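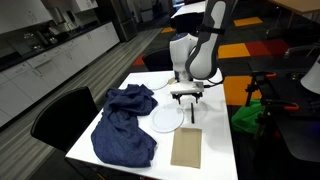 Piątek, our arm, at the tidy-up table on the kitchen side, Brokenent building.

PARTICIPANTS WANTED – stop button study, Trultia

Posted 2026-08-24
14 shares | 6 comments

Short version. We need 32 adults who have never worked with a robot arm. You come in, you stand by a table while the arm tidies small stuff, you stop it when you think it needs stopping. Pays $40 a session, paid on the day. No experience wanted, really, the less the better.

Longer version, please read before you write to us.

In February we had a fault. The arm was doing a normal clear-up run and Greer Cruickshank, who was on the stop button, saw the gripper going too low and pressed. The arm stopped. Then it dropped. Not far, a hand's width maybe, but it landed on a plate and the plate landed on the fingers of Leszek Pietrzak, who had reached in to move it. Bruised, two fingers taped, he was back at work the next day. Could have been a lot worse and we are treating it like it was.

What we found. One of the brakes let go late after a stop. The control software (Tukia, we write it ourselves) reported "holding" the whole time, so the screen said safe and it wasn't. That is our fault and not the button's. The brake has been replaced, Tukia now checks the real joint position before it says anything about holding, and the arm gets a drop test every morning before anyone is let near. If it fails the test the session is canceled and you get paid anyway.

The other half of the problem is people. Leszek reached in becuase the arm looked stopped. Greer had pressed late, by her own account, as she wasn't sure if low was too low. We asked around the office and everybody had a different idea of when they would press. We all know the arm too well to be any use as a test. Hence you.
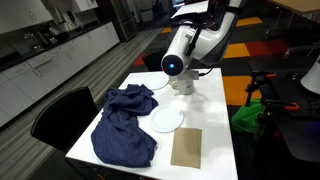 What a session looks like. You get a safety talk from Darragh Tierney, who runs the floor. You sign the form. Then you stand behind the taped line with the button in your hand and the arm works through the table. Household things, cloth and plates and paper and the like, nothing sharp and nothing hot. Some runs will be boring. In some runs the arm will do something wrong on purpose, and we won't tell you which. Slow speed only, all sessions.

Press whenever you like. There is no wrong time to press and no score. You will not break it. Someone from the team is next to you the whole time with a second button.

After each run, a few questions. When did you start to worry, what were you looking at, did you think it had really stopped. Then a break, then more runs. Plan on a morning or an afternoon, including the talk.

Behind the line means behind the line. You will not be asked to reach over the table at any point. If anybody on the team asks you to, say no and tell Darragh. We mean it.

Who we want
– 18 or over
– can stand for a while, or sit on a stool, tell us which
– OK to press a button with either hand
– reads English well enough for the form
– has NOT worked with industrial or lab robots. Vacuum robots at home are fine

Who we can't take this time
– anyone with a pacemaker or other implanted device, the insurer won't cover it
– family of Trultia staff
– anyone who has seen the February recording

Glasses and hearing aids fine. Long hair tied back, no scarves, no loose sleeves, closed shoes. Coats go on the hooks by the door. If you show up in sandals we will have to send you home and we won't like it either.

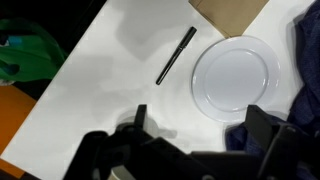
Recording. Yes, we record. The room and the table, also the arm's own view down past the fingers. Your hands and your voice will be on it, your face might be. Recordings stay in house and are deleted when the study report is signed off. You can ask for yours to be deleted sooner, up to two weeks after your session, no reason needed, you keep the money.

You can also walk out in the middle. Same deal, full pay.

Risk, in plain words. The arm is heavy and it has already hurt one of us. With the line, the slow speed and the new brake we think the chance of it touching you is very low. We can't tell you it's zero. If that bothers you, don't sign up, no hard feelings. The fault report from February is available to anyone who asks, five pages, not exciting. Ask Felicja for it.

Questions we keep getting

Can I bring a friend? They can wait in the hall. Not in the room.

Can I do more then one session? No, sorry. After the first one you know too much.

Parking? Behind the building, free, the gate sticks so push it. Bus stops out front.

Will I get the results? Yes if you leave an address. Tadeusz Ostrowski is writing them up and he is slow, so expect a wait.

Is there food? Coffee and tea, fruit if somebody bought it.

To sign up, write to Felicja Ziółkowski at Trultia or leave a note for her at the Brokenent front desk. Give your name, a phone number, mornings or afternoons, and whether you need the stool. Don't send medical details by email, she will call and go through the list with you. Slots go in the order people write. If you have to cancel, tell her the day before so she can offer the slot to the next person on the list.

Share this post | 14 shares
6 comments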